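# Chapter 9: When a Country Owes Its Neighbor

I spent my first year teaching this course without a chapter on debt between governments, and every single September somebody asked me about it anyway. So let's start with the question they asked: can one country really hurt another just by selling a pile of its bonds?

Take Trokville and Akitz. For years Trokville sold more copper than it knew what to do with, and it parked the extra cash in Akitz government bonds (safe, dull, easy to sell – exactly what a finance ministry likes). By the time the two governments fell out over fishing rights, Trokville was holding 3,547 million in Akitz paper. Then its foreign minister hinted, over breakfast with reporters, that the money could come home.

Markets in Akitz had a rotten morning! Prices on the bonds dropped before a single one had changed hands. I love this case because the threat did most of the work, and I'd like you to keep it in mind when we get to sanctions in the next chapter.
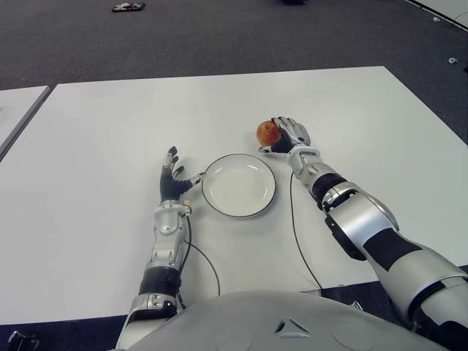 *Figure 9.1. A red apple and a white plate with a thin black rim.*

Now look at it from Trokville's side. If it dumps everything at once, the price falls while it's still selling, and the last 1,000 million goes for a lot less than the first. It also has to put the cash somewhere. Lilden's bond market was the obvious choice, but the whole thing was only 3,034 million in size, so Trokville would have swamped it – and pushed up its own currency too, which its copper exporters would have hated.

Tlapale tried something similar with a smaller neighbor and did go through with it. We'll work through that sale in section 9.2, with the price tables, and I'll warn you now that the tables are long (bring coffee).

Before you read on, jot down who you think had more to lose, the lender or the borrower. Most of my students pick the borrower right away. Hang on to your answer, as you'll need it for the first exercise.

## 9.1 Who holds the bonds?

Governments borrow from banks, pension funds, ordinary savers and each other. We'll begin with that last group and how their holdings get reported.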